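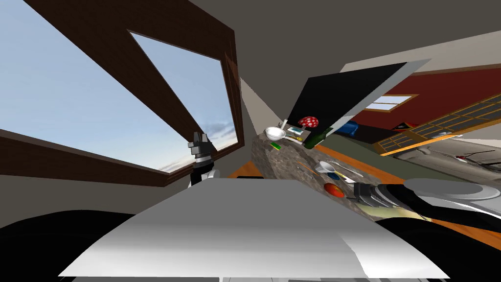 Left gripper up, right arm over the counter: a moment in Pelham, the simulated kitchen where Plustthorpe tests its planner.

News > Software > Interviews

Print this article | E-mail this article

The Planner That Apologizes
By Inese Org
Oct 16, 2025

Amancay Carrasco would like it known that her robot has never broken a dish. It has pushed a measuring cup through a solid wall and once left a spoon vibrating inside a countertop for an entire weekend, but there was no dish involved in either case, and there was no countertop either, at least in the sense that a plumber would recognize.

Carrasco runs motion planning at Plustthorpe, where she has been since 2015. Her product is Claltell, a piece of software that takes a request such as "put the bottle upright" and works out how two arms should go about it without hitting each other, the furniture, or the body they're bolted to. The last of these gets the least attention from visitors and takes up most of her week.

"People ask about the fruit," she says. "Can it pick up the fruit, can it tell the fruit from the sponge. And I say yes, sure, the fruit is fine. Ask me where the left elbow is."

I ask her where the left elbow is.

"We have a guess," she says.

The guess is the heart of the matter. Claltell keeps its own model of the robot, a set of simple shapes that stand in for the real geometry so that collision checks can be done quickly. The shapes are a little fatter than the parts they cover. Make them too fat and the planner decides that the robot is permanently colliding with itself and declines to move, a condition the team calls Sunday. Make them too thin and an arm takes a shortcut through the chest.

"For a long time we were on the fat side," Carrasco says. "You'd start it up and it would refuse everything, very politely. It has a message, 'No valid motion found from current state.' I wrote that message. I was proud of how calm it was. After a few months of reading it I wanted to throw the monitor out the window."

The politeness has since been toned down. Earlier releases also said sorry, and the word survives in a log line she hasn't been able to trace to its source.

Pelham, the kitchen, came to the team as a tidy room with nothing on the counter. It was useless in that condition, she says, as the planner solved everything and they all went home early. So the counter got cluttered. There's a pan, a box, a cup, a bowl, a bottle lying on its side, and a red mushroom with white spots that has outlasted several attempts to remove it.

"Somebody files a ticket against the mushroom every time we hire," she says. "'Is this supposed to be here?' Yes. It has a big cap and a narrow stem, so if you wrap it in one box, half the box is air. It's a great test. It also looks like it belongs to a gnome. Both can be true."

What the clutter exposed was a disagreement between the two halves of the software. The perception side builds a map of occupied space and hands it to the planner. The planner treats the map as gospel. Perception, it emerged in a meeting that Carrasco describes as "spirited," had always thought of the map as more of a suggestion.

"They were sending us a confidence with every cell," she says. "A nice number, very carefully computed. We were rounding it. Anything over a half was a brick, anything under was air. They found this out from a slide. I was giving the slide."

Claltell now uses the confidence. A cell that might be occupied costs something to pass through, a cell that is surely occupied can't be passed through at all, and the arm picks its way between the two. The motions have become odder to look at. An arm will take a long way round a spot where there is plainly nothing, like a man avoiding a former landlord, and then squeeze through a gap that makes the onlooker wince.

"It isn't elegant," Carrasco says. "I've stopped showing it to my mother."

Transparent things are where all this gets expensive. A depth sensor looks through a clear panel and reports whatever is on the other side, or reports a bit of the panel and a bit of the background mixed together, with ragged edges where it changed its mind. The simulator can be told to imitate that, and for a while it imitated it rather better than the team could cope with.
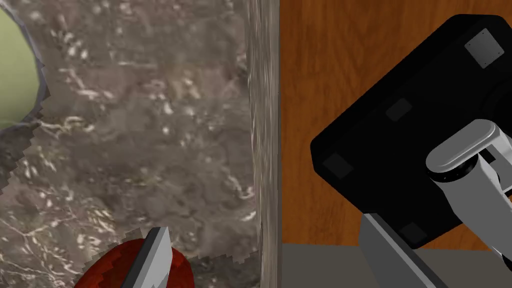
"You get a finger near something clear and all the numbers go soft," she says. "The map says free, occupied, free, occupied, one after the other. The planner gets a new map 30 times a second, and each time it has a fresh opinion about whether it's allowed to be where it is. So it stops. Then it's allowed again, so it goes. We had an arm that looked like it was shivering."

The first fix was to smooth the map over time, which cured the shivering and introduced a robot that was sure an object was still there well after it had been moved. The second fix was to let the planner commit to a short stretch of motion and only reconsider at the end of it. That one stayed. Carrasco doesn't care for it.

"It's a patch. It works by not listening," she says. "I've worked with people like that and they get a lot done, but you wouldn't want to be standing in front of them."

She is more cheerful about Sandhu, the replay tool, which began as something she wrote for herself and has become the thing other teams ask to borrow. Sandhu records each decision the planner makes along with the options it threw away, and lets an engineer scrub back and forth through a failed run. The rejected paths show up as thin lines. On a bad run there are so many of them that the arm seems to have grown fur.

Before Sandhu, debugging meant a text log and a good memory. The worst of those logs, which she has kept, has 1770 lines for a single attempt at reaching for a sponge. She scrolls through it for me with real affection. Somewhere near the end the planner considers going under the counter, prices it up, and decides against it on grounds of joint limits.

"See, it thought about it," she says. "I didn't know it could get under there. It can't, but I didn't know it would ask."

I wonder whether a planner that learned everything from examples would make the whole business of boxes and costs unnecessary. Carrasco has clearly been asked this before, possibly by people who control her budget. Plustthorpe does have a learned policy, and it runs on the same robot in the same kitchen. It proposes a motion, and Claltell checks the motion and vetoes it if something would collide.

"It's quick and it has lovely instincts," she says. "It reaches like a person. It also doesn't know it has a body. We had to veto it constantly at the beginning, and it was always the same thing, the arm going across the front and clipping the torso. So my job is to be the one who says no. I have a teenager, I'm in practice."

How often is the veto wrong? She thinks about it for a while.

"More than I'd like. The boxes are still a bit fat. Around the wrist especially, there's a housing on there that's wide and flat, and we cover it with a sphere, and the sphere thinks it's touching the counter when it's just near the counter. So you lose the low grasps, anything lying flat. The spoon is a nightmare. I have a branch with a better shape for the wrist and it's 9 percent slower, and there's a person downstairs who will not have 9 percent slower."

I ask if I can speak to the person downstairs. She says he's busy, and that in any case he's right, and that I'm not to print that last part until the branch is merged.

The merge is planned for November. In the meantime the left elbow has been given a capsule in place of its box, and Carrasco has started a run to see what that does to the bottle task. We watch the progress bar for a bit. Then it stops, and a line of text comes up at the bottom of the screen, and she leans in to read it.

"Well," she says, "it's being very calm about it."

Print this article | E-mail this article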